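Course notes, Session 3: Folding with the hand-held grippers
Instructor: Adalberto Falcão
June 10, 2025

Welcome back, everyone, and thank you for the lively session last time (I'm still finding bits of Lavex tape on my shoes). A few of you asked for something written down that you could read at home, so these are my notes from the folding unit, tidied up a little and with the things I forgot to say put back in.

## Why cloth is hard

A block stays a block. You pick it up, you put it down, and it has the same corners it had before. A shirt changes shape the moment you touch it, and half of it is usually hiding under the other half. When the Breno team started on laundry last spring they had been stacking cups very happily, and I think the first shirt was a bit of a shock to all of us!

So before we ask any program to fold, we fold with the grippers ourselves, slowly, and we pay attention to what our own hands want to do. Your fingers slide and feel for the hem. The grippers only open and close, and you'll notice quite soon how much you miss your thumbs.

## How we do one fold

1. Drop the garment on the bed in a heap. Don't arrange it first, however tempting that is.
2. Find two points you can see clearly, such as the ends of the sleeves or the corners of the hem.
3. Pinch a small fold of cloth at each point. A big mouthful will slip.
4. Pull gently apart until the middle goes smooth, then lower both sides together.
5. Fold one side over, let go, and back the jaws out along the bed before you lift.

Step 5 is where most of the groups at Harnemthorpe lose their fold. If you lift too early the cloth comes up with you, and you get to begin again.

## What to write down

Each pair does 12 folds. Keep the sheet next to you and put a mark for every regrasp, with a word or two on what went wrong ("slipped", "grabbed both layers", "lost the sleeve"). Please write down the bad ones too. Our class log is up to 695 tries so far, and the 39 that Cárdenas marked as spoiled have taught me more about sleeves than the rest put together.

For next time, read your own notes over and pick one habit you'd like to change. We'll talk it through in pairs before we pick the grippers up again.
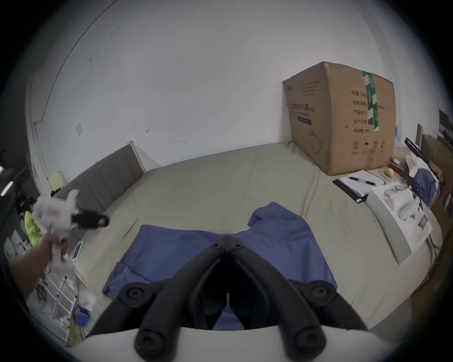
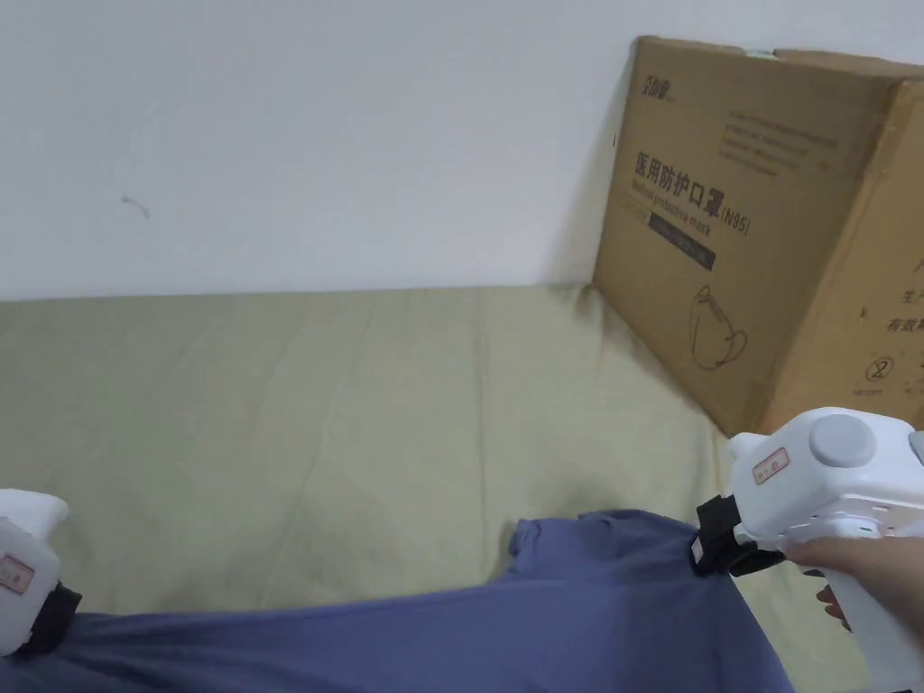 *Working with the grippers and the blue cloth on the bed.*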